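Visit report: Kirnora laminates and worktop finishing, Skutetance site
2025-10-17

The Skutetance works sits at the far end of an industrial estate, behind a builders' merchant, and is easy to miss from the road. Kirnora has made kitchen worktops there since it took over the building from Sutter, a joinery firm. The visit was arranged to look at postforming, edge sealing and the handling of offcuts. Entry was by booking only, in groups of 11, and lasted 3 hours including the safety talk.

Safety shoes were lent at the door. Ear plugs were handed out but only needed in the saw hall.

The tour began in the board store. Chipboard cores arrive wrapped on pallets and stand for at least three days before use so that their moisture content settles to that of the hall. Each pallet is tested with a pin meter at two corners and the middle. Boards outside the limits go back into the store for another day and are tested again. The rack we saw held 1294 boards, according to the sheet hung on the end post. Turnover is quick in spring, and May is the busiest month for orders.

Next to the store is the press line. Glue is applied to the core by roller, the laminate sheet is laid on by two operators, and the stack passes into a flat press. Our guide gave the press cycle as 40 seconds for standard sheet. Thicker decorative sheet takes longer, and the settings are held on a card at the control desk. The front edge is then heated and bent round the profile by the postforming machine. The usual fault is a fine crack along the bend, which comes from sheet that is too cold or too dry. Rejected lengths are cut down for upstands where the flat part is sound.

Between the press line and the finishing hall there is a set of rooms. We passed through these fairly quickly. 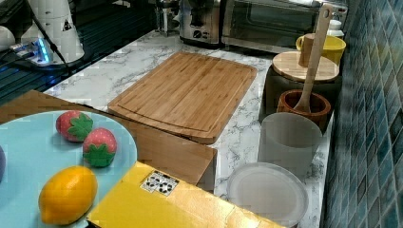

Toy fruit on a light blue plate, with the yellow box alongside.

The finishing hall was the most useful part of the visit. Cut ends are sealed with a clear two-part coating, brushed on by hand at one bench and sprayed at another. I asked why both methods were still in use. The spray booth gives a more even coat but has a minimum batch size, so single orders and remakes go to the hand bench. A second coat is applied inside sink cut-outs on all orders. The firm used to offer this as an extra and stopped doing so after reviewing its complaints, most of which concerned swelling at the sink or hob.

Mitred joints are cut on a router with a fixed jig. The bolts that pull the joint together are supplied loose in a bag taped to the underside, along with a tube of colour-matched sealant. Fitters had asked for the bag to be moved away from the joint itself, where it was often crushed in transport, and it is now placed mid-length.

There was a short session on patterned surfaces. Stone patterns are harder to join than plain colours. The veining does not line up across a mitre unless both lengths are cut from the same sheet, and even then only at certain angles.

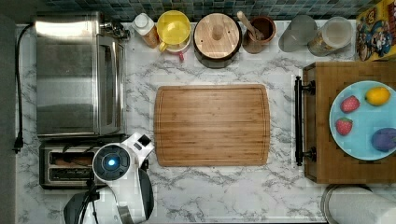 Kirnora will match veining on request, at extra cost and with more waste. Customers who decline are asked to sign the drawing to show that they have understood what the joint will look like. I thought this sensible, and would like to see our own supplier do the same.

The question of tiles behind the worktop was raised by one of the group. The advice given was to leave a gap between the bottom row and the worktop and fill it with flexible sealant. Grout in this position will crack, as the board moves slightly with the seasons and the wall does not.

Offcuts are sorted by length at the saw. Long pieces go to a rack for small orders, medium ones to a local school workshop, and the rest is chipped. Dust is drawn off through overhead ducts to a silo outside. The silo was being emptied during our visit and could not be approached.

Two points were left open. The guide did not have figures for the life of the sealed ends in use, and the heat resistance of the newer matt sheet was still under test. Both were to be sent on by post with the sample chips.

Parking is limited to the front yard, and the nearest bus stop is a long walk along a road with no pavement.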